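Stock fingers vs Stirnex flat fingers on a two-arm cloth cell
Forum: Manipulation hardware > End effectors
11 replies

dovetail_joint
Original post
We've been running a pair of small arms on a cloth folding bench for a few months and I've got to pick one finger design before the end of August. Two candidates. The first is the padded finger set that came with the arms. The second is the Stirnex flat finger, which is thinner at the tip and has a harder face.

Same task for both: take a cloth from the basket, lay it out, fold it, move the folded cloth to the left side of the table. Controller is the Kitero in position mode with a current limit. Cameras are one fixed overhead and one on each wrist.

The padded set holds better once it has the cloth. The flat set gets under an edge more often. Neither is good at picking up one layer out of two. I'd like to hear from anyone who has run both for longer than a week.

plinth
Reply
What's the current limit? On the Kitero the default is high enough to bend thin tips, and you'd see that as a slow drift in grasp height.

dovetail_joint
Reply
700 mA on the gripper joint. I haven't measured the tips for bend. Will do that on Wednesday.

oxbow_lane
Reply
We ran the Stirnex fingers all spring on one arm and the padded ones on the other. I wouldn't recommend mixing them as we did, the policy learnt to prefer one side. For cotton the flat ones were better. For anything with a bit of stretch they slipped during the lift and we went back to pads.

How many trials are you basing this on?

dovetail_joint
Reply
203 with the padded set, fewer with the flat set so far. Same cloths in both, washed once. I count a trial as failed if the cloth leaves the grip at any point before release, or if the grasp takes more than two attempts.

plinth
Reply
That lumps together two faults with different causes. A second attempt is usually perception or approach height. A drop is friction or force. If you score them as one number you'll end up choosing a finger on the strength of a calibration error.

dovetail_joint
Reply
Fair. The attempts are logged separately so I can split them. From memory most of the padded failures were repeat attempts and most of the flat ones were drops, but I'll post the split when it's done.

quillback
Reply
I'd look at the approach angle before buying anything. Flat fingers want to come in low and nearly parallel to the table. If your wrist points straight down at the cloth you are throwing away most of what the thin tip gives you. We printed an 11 degree wedge to go between wrist and gripper and it did more for us than any change of finger.

oxbow_lane
Reply
Disagree about the wedge. It costs you reach at the far side of the table, and with two arms you bring the elbows closer together in the middle. We tried one from Idmont and took it off again after the arms touched twice in a morning.

quillback
Reply
Depends on base spacing. Ours are further apart than most. dovetail_joint, what does your layout look like? And where do you run the wrist cables? That was our other source of trouble, a stiff cable pulling the wrist round by a degree or so at full reach.

dovetail_joint
Reply
Bases are in cutouts in the front ledge, basket at the far right corner, folded cloths go on the left. The cables are purple and I've left long loops in them so they don't pull on the wrist. The left arm is at the end of a folded white cloth in this one and the right arm is clear of it, with the dark grey one still in the basket.
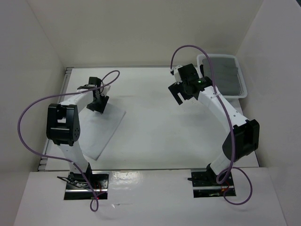
plinth
Reply
Loops that long solve the pull but they add a swinging mass, and at speed it shows up as noise in the wrist current. If you are using that current to detect a grasp, the threshold has to sit above the noise, which means you miss light contacts. Clip the cable at the elbow and leave slack only from there to the wrist. Taipe sell a thinner and softer cable that bends tighter, though I've only used it on a bench supply and can't say how it lasts on a moving joint.

I'd also repeat the comparison at half speed. If the flat fingers stop dropping the cloth, the problem is acceleration and you can fix it in the trajectory without touching the hardware.

dovetail_joint
Reply
Half speed is easy, I'll add it to Wednesday's run. Clips too, though on one arm first so there's something to compare against. I'm leaving the wedge for now - changing the angle and the fingers in the same week would make the numbers useless.

Still open to other finger suggestions if they fit the stock mount. Budget is 905 for the pair of arms including spares, so the powered roller types are out.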